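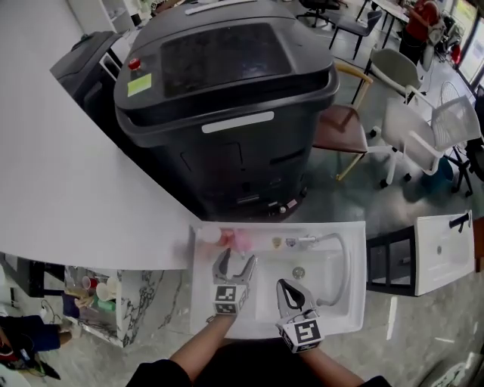 Grippers on, one for each hand, and a few small things waiting at the sink.

A few people asked what my job is these days, and I keep giving a different answer at every family do, so I'm going to try to write it down properly. Get a brew, I do go on a bit.

I work for Wova, over in Furkness. I came in as a kitchen and washroom cleaner on the contract side and did that for years, and I was good at it (I'll say so myself!). Then last June they asked if any of us fancied going across to the Gandorine project, where you do the same sort of jobs but with grippers strapped to your forearms, so that the robots can learn from how you go about it.

It's ordinary stuff. Pick a thing up by the sink, move it, put it down, do it again. The fingers open in a V and you've got to sneak up on anything small, and if you come in too square you just shove it into the corner and have to start over.

The first week I was hopeless, really hopeless. I've been picking up soap and bottle tops since I was a toddler and there I was chasing one round a basin like a dog with a ball. You lose all the feeling in your fingertips, you see. You have to look at everything. I'd never noticed how much of cleaning I did without looking.

A session is 30 minutes, then you take the grippers off and have a proper break. That was 45 at first, and we asked for it to come down after a couple of the girls got sore elbows. They listened, to be fair to them. We each do 200 goes at a task before it gets swapped for another one, and the whole team's target for the sink work is 4,000.

The bit people want to ask about and don't like to: yes, I do think about what it's for. If a robot learns to clear a sink from me, then somewhere down the line there's a sink that I'm not clearing. I asked that out loud at a Monday meeting and it went very quiet, and then a few others said they'd been wondering the same.

What we got out of it was something in writing. Anybody who moves over to Gandorine can go back to their old hours within 2 years if they want to, and the recording work is paid at the higher rate. I'd have liked it to say more about what happens after that. I've kept my copy in the drawer with the boiler warranty.

Some of it is better, and I won't pretend otherwise. No bleach on my hands, no 5am bus, and my knees have forgiven me. I can sit down between sessions. What I miss is the building, oddly, and people saying morning to you, and leaving a place looking nicer than you found it. Now you clear the sink and then you mess it up again on purpose for the next go.

Kolev is the software that checks our recordings, and it'll turn one down if you dither too long. My old supervisor used to do the same, only she'd bring you a biscuit afterwards.

If you're a cleaner or a porter and your place starts talking about something like this, ask about breaks and ask about going back, and do it before you sign. Happy to answer questions, but I'm on earlies so it'll be after tea.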